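Bedspread

A bedspread is the top cover of a made bed, the layer that goes over the sheets and blankets and (on a proper one) the pillows too. I grew up calling every one of them a "spread," and I still do, so forgive me if the word slips in. It's bigger than a coverlet, which stops partway down the sides, and thinner than a comforter, which has filling in it. People swap the three names around all the time and the stores are no help.

History

For a long stretch the bedspread was the showiest cloth in the house. Woven coverlets came first in a lot of American homes, then tufted chenille, which was sold from clotheslines along the road. Cotton plaids came along as the plain cousin, easy to wash and easy to match. My own favorite maker, the little Rowbotham mill, turned out plaids and nothing else for 20 years, and I have two of theirs that I'd rescue in a fire!

Construction

Most spreads are woven cotton or a cotton blend. A printed plaid only has its color on one side, so flip the corner over and look before you pay. A woven one has the pattern on both faces, since the stripes are in the yarn itself. The Pranetti catalog used to call this "through color," and I've picked up the habit.

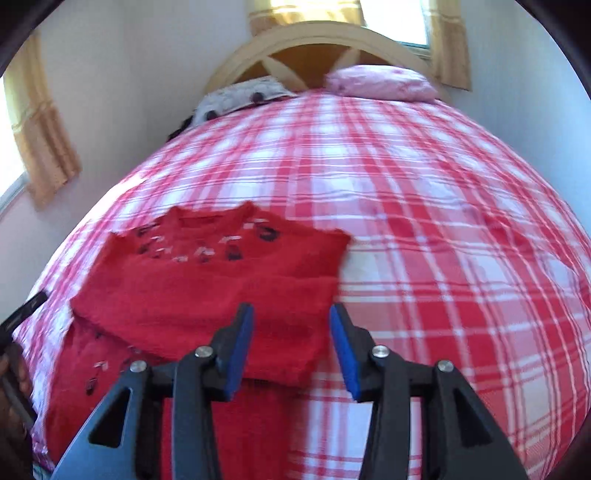 Plaid is the pattern I'd hand to anyone furnishing a first bedroom. It hides a wrinkle, it goes with wood of nearly any shade, and it gives you lines to pull straight when you're making the bed on a sleepy morning. Red and white is the classic, I think, and with broad red stripes and thinner pale ones you get big cheerful squares that look good against a honey-toned headboard. The pillows don't have to match, either: a dark-spotted white one next to a mottled pink one is fine by me. And a plaid spread makes a great place to lay out knits, though a red sweater on red squares does blend in a bit, even with sparkly trim at the neck.

Sizes and care

Measure over the made bed, side to side, and add the drop you want on each side. The Cludura sizing chart is the one I keep taped inside the linen closet. Wash cotton cool, by itself the first time (reds run, ask my old pillowcases), and hang it over two lines so it dries flat.

See also

Coverlet; Counterpane; Chenille; Rimadska weave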